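Section 4: Setting up your rain gauge and sending in your first readings

Right, so you've got your Clestby station out of the box, you've read the bit about batteries, and now you want to start recording some actual weather. Good! I've been running one of these in my backyard for 9 years and I still get a small thrill on a wet morning, so I'm going to take you through it the way I'd do it with you standing beside me.

A quick word on why I'm fussy about this part. Everyone has opinions about whether the summers are hotter or the winters drier than they used to be, and I've sat through plenty of those arguments at barbecues. I'd sooner have a long, boring column of numbers from one spot, measured the same way every day. That only happens if the gauge goes in properly at the start.

What you need before you begin

The gauge and its funnel, the mounting post, the bracket with its two screws, a spirit level, a tape measure, the paper logbook and a pencil. Pens are no good in the rain (ask me how I know). The inside unit can stay on the kitchen bench for now.

Choosing the spot

1. Walk around your yard and find the most open place you've got. Look up as well as out. Trees, sheds, fences and the neighbour's enormous satellite dish all count as obstacles.

2. Measure from your spot to the nearest obstacle. You want that distance to be at least twice the height of the thing. So a two-metre fence means four metres of clear ground. If your yard can't manage it, do the best you can and write it in the front of the logbook.

3. Stay away from sprinklers. My friend Vasanthi Abeysekara had a magnificent wet November one year, 117 millimetres by the middle of the month, until she worked out that the vegie patch was being watered straight into the funnel.

Note: grass is better than paving. Heavy drops bounce off hard ground and some of that splash can end up in a low gauge.

Putting up the post

4. Dig your hole and set the post so the rim of the funnel will sit above splash height. The Wutside bracket has a line on it marked R, and that line is where the rim goes.

5. Check the post is straight on two sides, then pack the soil back in firmly. I stamp it down, wait a day, and stamp it down again.

6. Slide the gauge into the bracket and tighten both screws by hand. Lay the level across the rim one way, then the other. A gauge on a lean catches the wrong amount of rain, and it'll be wrong by a different amount every time the wind changes.

Caution: don't use a power driver on the bracket screws. The plastic cracks, and the replacement takes forever to arrive.

Taking the first reading

7. Pick a time and stick to it. I go out at nine in the morning with my tea, and whatever's in the tube gets written against that day's date. If you're away, don't guess! Leave the days blank and mark the total as an accumulated reading when you get back.

8. Get your eye down level with the water. The surface curves up where it touches the sides, and you read the bottom of the curve. Reading from above is the commonest mistake I see in new logbooks.

9. Write the number down before you tip the water out. I know that sounds silly. You'll do it the wrong way round within a month, everybody does.

10. If the tube was dry, write 0.0. An empty square in the logbook means "didn't look", and a zero means "looked, no rain", and when somebody is adding up a dry spell years later those are very different things.

Once you've filled a few pages, keep the loose sheets together by month. They're small and they wander, and a month that's gone missing leaves a hole in the record that can't be filled in from memory.
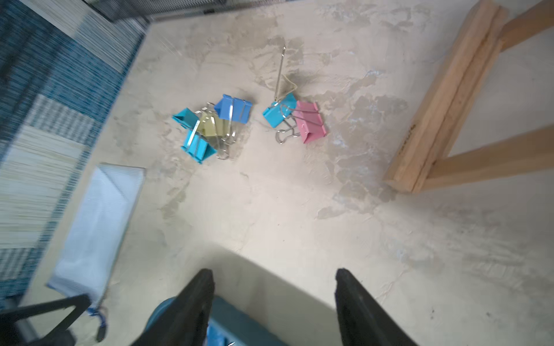 Sending your readings to the network

11. Turn on the inside unit and hold down the Link button until the light goes green. If it stays orange, move the unit closer to a window and have another go.

12. Open the Navarrete page on your computer and type in your station number. Mine is 271, so if you see me on the map, give us a wave.

13. Enter your reading exactly as it is in the logbook, to one decimal place. Don't tidy it up and don't change it because the next town got more. Showers are patchy – I've had a good soaking while Jenő Fodor, two streets over, got nothing but a breeze.

14. Press Save and check the number that comes back on the screen. If you've typed 34 where you meant 3.4, this is the moment to catch it. Fixing it later means sending a correction form to Bjarke Bjarnason, and he'll ask for a photo of the logbook page.

Note: the network holds up to 3,000 readings per station before the oldest ones move to the archive page. They aren't deleted, so don't panic when your first week drops off the graph.

Looking after the gauge

15. Every Thursday, or whichever day suits you, lift off the funnel and clear out the leaves and spiders. Rinse the tube with plain water and a bottle brush. No detergent, please.

16. In frosty areas, take the funnel and inner tube inside before a cold night and leave just the outer cylinder out. Any snow or ice it catches can be melted indoors and poured into the tube to measure.

The temperature sensor and its white louvred screen are covered in Section 5.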